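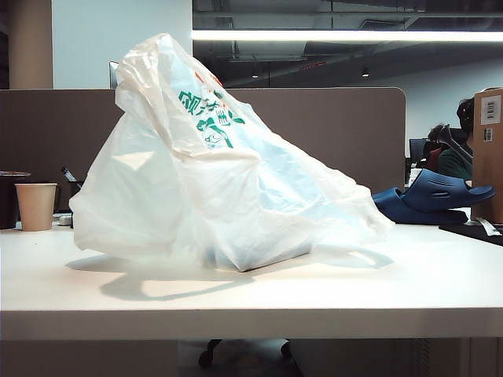

Redakteur/in Katalogdaten Streaming (m/w/d), Teilzeit, 20 Stunden pro Woche

Wesell betreibt eine Datenbank zur Verfügbarkeit von Filmen und Serien bei Streamingdiensten im deutschsprachigen Raum. Der Bestand umfasst rund 3.000 Titel und wird täglich abgeglichen. Für die Redaktion in Tavport suchen wir ab September Verstärkung.

Aufgaben
Prüfung der automatisch erfassten Start- und Ablaufdaten
Zuordnung von Original-, Verleih- und Alternativtiteln
Erfassung von Sprachfassungen, Untertiteln und Altersfreigaben
Verfassen von Kurzinhalten (maximal 100 Wörter, ohne Wertung, ohne Auflösung der Handlung)
Bearbeitung von Korrekturmeldungen aus dem Nutzerformular

Voraussetzungen
Sichere deutsche Rechtschreibung, gutes Leseverständnis im Englischen
Erfahrung mit Tabellenkalkulation und einem Redaktionssystem
Kenntnis der gängigen Lizenzfenster – Kino, Kauf, Leihe, Abo
Weitere Sprachen, insbesondere Polnisch oder Türkisch, sind von Vorteil, aber nicht Bedingung

Rahmenbedingungen
Die Stelle ist zunächst auf 9 Monate befristet, eine Verlängerung ist möglich. Die Arbeitszeit liegt vormittags, zum Monatswechsel auch am frühen Abend. Nach der Einarbeitung vor Ort kann bis zur Hälfte der Stunden mobil gearbeitet werden. Einen Rechner stellen wir, Zugänge zu den ausgewerteten Diensten ebenfalls.

Bewerbung
Bitte Lebenslauf und zwei selbst verfasste Kurzinhalte zu frei gewählten Filmen als eine PDF-Datei über das Bewerbungsformular einreichen. Ein Anschreiben ist nicht erforderlich. Ansprechpartnerin für das Verfahren ist Iwona Malinowski, fachliche Fragen beantwortet Recep Çınar (Redaktion Serien).

Stand der Ausschreibung: 27. März 2024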